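From: Serena Piras
To: late-model-tech list
Date: November 26, 2023
Subject: Re: [late-model-tech] Scoring tie at Zuvthorpe, and the 150-lap rule

Mirko Guerra wrote:

> I have the final sheet from Zuvthorpe and I do not think it was
> scored correctly. Two cars finished the season on 1,000 points.
> The title went to Pelupessy on feature wins. But the rule book
> says the first tiebreaker is laps led in features, and on laps
> led the Clulberg car is ahead, 150 to 146.
>
> Also, can someone confirm whether heat race laps count? Dalibor
> says they did at Unen.

Mirko,

The rule book you are quoting is the old one. The tiebreaker order was changed in February, before the first practice day, and the change went out as a bulletin. It was never merged into the main PDF, so anyone working from the PDF will get the answer you got. The order for this season was:

1. Feature wins
2. Second-place finishes in features, then thirds, and so on down
3. Laps led in features
4. Finishing position in the last feature both cars started

Pelupessy had more feature wins, so the tie was broken at step 1 and laps led never came into it. Your lap figures match mine.

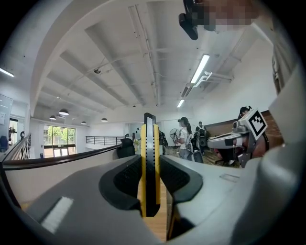
On heat laps: Dalibor is right about Unen, but Unen runs its own book. Their heats pay points and their heat laps go into the led column. At Zuvthorpe the heats only set the feature lineup. If you are merging sheets from both tracks, keep heat laps in a separate column or the totals will not reconcile. Graziella ran into this two seasons ago when she built the combined table, and I believe she still has the script that splits them out.

One more item on laps led, for anyone keeping a spreadsheet. The leader of a lap is the car scored first at the start/finish loop under green or yellow. A lap that is thrown back after a caution is not a completed lap and nobody is credited with it. In the last feature there was a caution on lap 14 that came out with the leader past the loop and most of the field behind it. Race control reverted to the previous lap. The raw transponder export still shows that crossing, so if you count rows in the export you will be one lap high for the Clulberg car. The official sheet has it removed.

Yufang asked off list why the export and the sheet are allowed to differ. The export is whatever the decoder recorded. The sheet is what race control ruled. Corrections are entered in the scoring program after the race and do not write back to the decoder file. I would keep both and never edit the export.

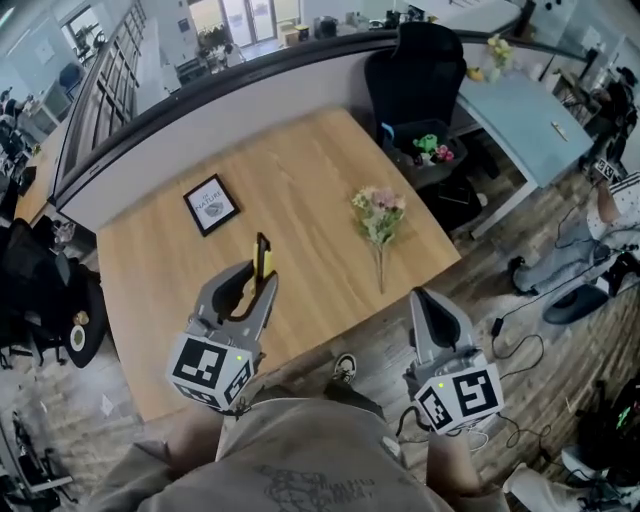
Grippers at the table, left one open, right one closed.

As for a protest, the window for points protests closed with the posting of the final sheet, and I do not see grounds for one in any case. What I would support is a request that bulletins be merged into the PDF before the season starts, with the revision noted on the first page. I have a draft of that request with the four bulletins that affect scoring listed by section. If you want your name on it, reply to me directly and not to the list.

Corrections to the above are welcome, particularly from anyone who was in the tower for the last feature. I was working from the sheet, the export and my own notes from the pit side.

Serena

--
Serena Piras
late-model-tech mailing list
To change your delivery settings, use the link in your welcome message.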